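Fri 6 December

Bad day with the arm, but now I want to write everything in order, because on Monday I will not remember which thing came first.

I arrived at the Evdale workshop before the others and switched on the heating. The plan was simple. We had the sock task running well since last week and I wanted to leave it repeating through the morning, pick the sock, lift, drop it in the box, while I finished the report for Dullwood. I did the homing, I checked the screws on the gripper, I started the program and sat down next to it with my laptop.

For the first part it was fine. I stopped looking. This was my first mistake and I will say it to Patricio also, when he is back from Rivdale.

Then I heard the sound. It is a thin, high sound, like a mosquito which is angry. I know now that a small servo makes it when it wants to go somewhere and cannot. The gripper was closed on the sock and was trying to close more. The sock is soft, so the finger pushes in and pushes in, and the motor never arrives to the position I asked for. In the program I had written a closing position for an empty hand. So for the motor the work was never finished. It continued to pull current the whole time it was holding.

I put my finger on the servo case and took it away very fast. No burn, only a red place, and it was gone after lunch. But I did a stupid thing with my other hand. I wanted to save the sock from falling (why? it is a sock) and I held my hand below the gripper while I reached for the plug with the right one. When I pulled the power, all the joints became loose together and the arm came down on my wrist. It is a light arm. It hurt the way a ruler hurts at school. With the bigger arm that we will receive in February I would be writing a different diary page.

So, what I have learned or should have known already:

The power switch is not a brake. When the power goes, the arm goes also. My hand must be out before I touch the plug.

There was no temperature limit in my code. The servo can report its temperature and I was reading the value, I was even saving it in the log, and I never told the program to do something with it. I opened the log later and the line goes up and up like a staircase. I felt ashamed looking at it. Everything was there.

The plug is on the wrong side. I must reach across the desk to get to it, over the working space. We talked about this when we built the table, and we said later, later.

After I let it cool down I made the changes. I opened the closing position a little so the finger only presses and does not try to reach the other side. I put a torque limit of 300 in the gripper settings, where before it was 1,000, the full value. I do not know if 300 is the right number. It holds the sock. If I shake the table it still holds the sock. With something heavier maybe it will slip, and then I must think again. Also I wrote a small check that stops the program and lowers the arm slowly if the gripper stays in load for more than 8 seconds. The slow lowering took me the longest, I forgot that the elbow must move before the shoulder, and 2 times it bumped the mat.

In the afternoon I ran it again, one cycle at a time, with my finger waiting on the key. I did not look at the laptop at all.

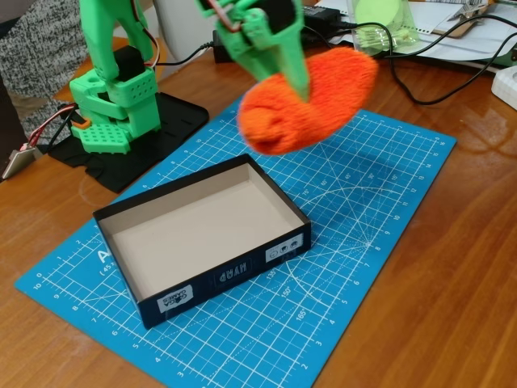

Nisha Sisodia wrote back in the evening that a torque limit is good but I should not trust it alone, that in Flores they had the same noise for a week before the plastic around the motor became soft, and that a real stop button costs less than one servo. She asked also why I was alone in the room with it. I had no good answer. I wrote that I came early.

She is right about the button. I looked at some in the evening, the red ones with the yellow box, and put one in the basket for ordering. But a button that cuts the power has the same problem as the plug, the arm falls. I must ask her how they did it. Perhaps the button should only tell the program to go down slowly, and a second one should cut everything. Then people must know which one to press, and in a bad moment people press what is near.

Wrist is a little blue now, on the side of the thumb. I can type.

For Monday: move the power to the front left corner, ask for the spare servo, write the incident in the workshop book with the log printed. Tell Patricio Orellana before he reads it there.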